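Home | Projects | Reports | Contact

Edville program: simulation and control, progress report for March

The planner now runs against the randomized simulator on every merge. Of 2,394 episodes queued, 866 used the new backdrop and table texture sampler – the remainder kept the plain setup as a baseline. Erick Khaemba moved the collision checks out of the control loop, which brought the planning step down to 38 ms.

Pose estimation is behind schedule. Small parts on green surfaces are still confused with the table under hard shadow, and Trudy McPhee is retraining with 15 additional lighting presets. Transfer tests at Clallville wait on that result.

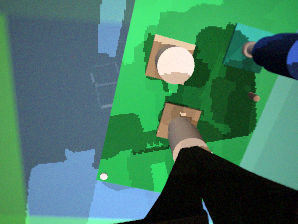
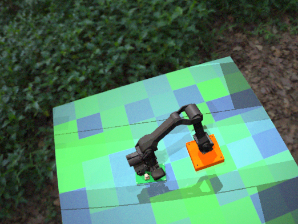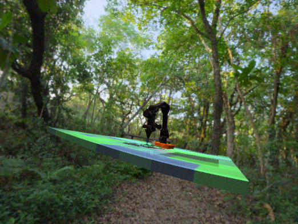
Renders from the randomized simulator.

Filed under: Perception and Planning

Recent reports
Sheehan cell: controller tooling
Nisesville: gripper calibration
Edville: February summary

Last updated Wednesday, S. Bolger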